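Grundley Workshop Group
Minutes of the equipment meeting, July 10, 2023
Held in the upstairs meeting room, Trutville
Chair: Yu-ting Wan

1. Minutes of the last meeting

Approved with one correction. The February entry on replacement finger pads should say the pads were ordered, not received. They have since come in and are in the parts drawer.

2. Matters arising

The storage question was left open last time. The chair has asked the building office for a second lockable cupboard and is waiting for an answer. Until then the spare grippers stay in the Chiang cases, with the lids latched.

The charger that was reported missing has been found and labeled.

3. Hand-held gripper station: setup and care

The chair went through the state of the station. Both pairs are in use. Pair A has been fine since the last service. Pair B had 2 complaints in the log, both for the same fault: the right-hand jaw closes a little late when the trigger is pulled slowly. The jaw was taken apart and the slide cleaned. The trigger spring was changed at the same time. It will be watched until the next meeting before the entry is closed.

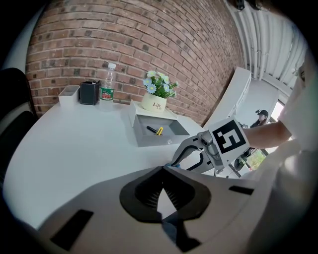
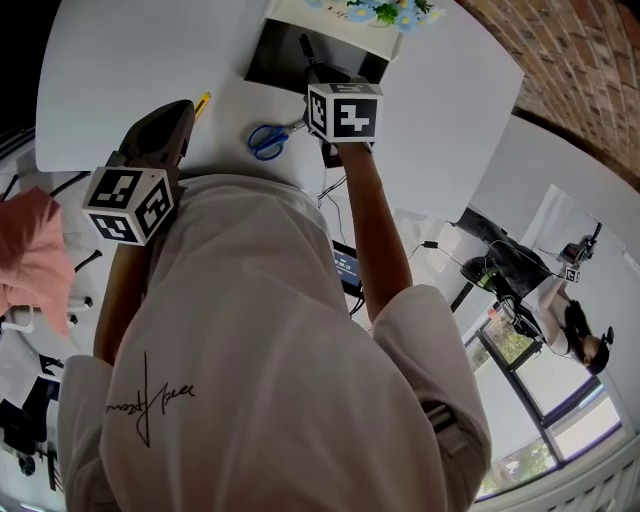
Most of the discussion was on markers and calibration. The tracking software, Iltness, loses a gripper when a marker face is dirty, scratched or lifting at a corner, and the log shows more dropouts than in the spring. It was agreed that markers will be wiped with a dry cloth at the start of each session and checked for lifted edges. The white cubes with square codes on more than one face take more handling than the flat single marker, and people tend to pick the tools up by them. Members are asked to hold the gripper by the body at all times. A replacement set of faces will be printed on matte stock, as the glossy test print gave trouble near the windows.

Calibration is to be repeated after any marker is changed, and after any drop, even if nothing looks bent. The person who does it writes the date and their initials in the log. The present routine takes some 70 seconds per gripper and there was no support for shortening it.

Finger care: the ribbed fingers are to be looked over for splits at the base of the ribs. A split finger is swapped out, not glued. Screws go in by hand first and are then snugged with the short driver - the long one has stripped a thread already.

Cables: it was asked whether the runs between the table and the floor could be clipped up. Agreed to try adhesive clips along the underside of the table, leaving enough slack for a full reach to the far edge. No clips on the gripper bodies.

4. Spare parts

Trigger springs are down to the last pack. Approved the purchase of 2 packs, along with one bag of finger screws. The order goes in with the regular Grundley supplies.

5. Any other business

The log sheet has no column for the pair letter, which made the Pair B fault slow to trace. A column will be added.

Actions
Yu-ting Wan: print marker faces, follow up on cupboard, revise log sheet
Workshop bench: fit cable clips, recheck Pair B right-hand jaw
Office: order springs and screws

Next meeting to be set by email.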